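Pendero Parcel Lockers – Frequently Asked Questions

Last updated 22 May 2018
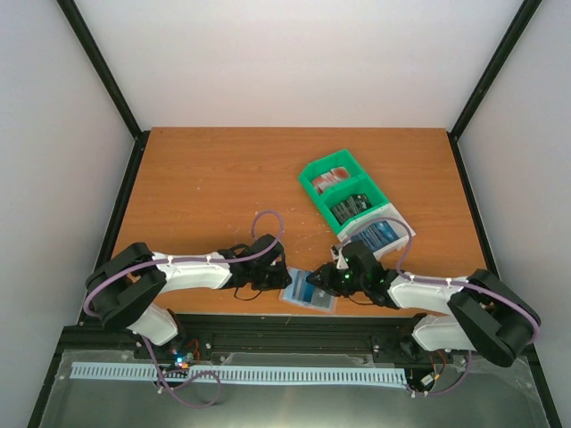

One customer wrote to ask why the pickup code stopped working after a second attempt. Codes lock after two wrong entries. Wait 12 minutes and the same code will work again, or request a new one by text.

How long will my parcel stay in the locker?
Three days. After that it goes back to the Robichaud Street depot, where you can collect it with photo ID.

What size can I send?
The largest door takes a box up to 598 mm long. Anything bigger has to go over the counter.

Can someone else pick up for me?
Yes – forward them the code. We do not check names at the locker.

Where are the lockers?
Ornurov station, the Zamum shopping center and the Robichaud Street depot. The station lockers close when the station does.

The door opened but the locker was empty. What now?
Close the door and call us on extension 553 before you leave. Keep the code.

Is my parcel insured?
Up to $300. You can buy more cover when you book, but not once the parcel has been dropped off.

Do you take returns?
Only with a prepaid label. Prices for labels changed in January.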